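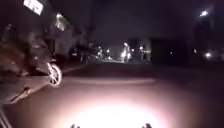
The headlight on unit 23 is still aimed and exposed as it left the bench, and that setup is wrong for street work. I went through the night run at both exposure settings after the lamp bracket was refitted. Wherever the beam lands close in front of the body, the auto exposure keys on it and holds the shutter open for the rest of the road. The spoked wheel on the parked motorcycle comes out as a pale ring and the bike behind it is a smear, so anything downstream looking for an outline has a wheel and not much else to go on. I would sooner fix the lamp than tune around it in the Vahidi filter.

On Tuesday, August 6, 2019, the Tutov maintainer wrote:

> Before you touch the exposure, check the bracket. The Urnix
> housings went out with the tilt screw on the soft side of the
> slot and they creep after a few kerbs. Ours had dropped
> 11 mm at the lens end. Also confirm the mask. If the body
> is in view at the bottom it has to be excluded from
> metering, otherwise you are chasing your own bumper.

Bracket checked. The tilt screw had backed off and the lens was low. I reset it against the wall target, fitted a serrated washer and put a paint mark across the head so creep will show at the next inspection. Colour of the mark is yellow, same as on the other Zanditz units.

The mask is the larger problem. The file on the unit excludes the bottom 20 rows of the metering grid image, which takes in part of the two front protrusions but leaves the glare between them fully weighted.
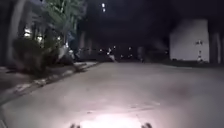
Glare centred between the front protrusions, pale concrete.

Pale concrete is the worst surface for this and I would use it as the reference for any new mask. My proposal is to widen the exclusion to 68 rows, full width, and cap the shutter separately. Gain can take up the difference. Noise in the dark areas will go up and I can live with that.
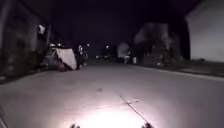 Order of work, for anyone repeating it: tilt first, then mask, then shutter cap. If the mask is cut before the tilt is set, it has to be cut again. Power the lamp from the body supply while aiming – the bench supply reads high and the pool looks wider than it will on the road.

Two questions for the list. Has anyone run the serrated washer through a wet season, and does the Vahidi build due in September still read the mask from the old path? I have left the old file in place until I hear back.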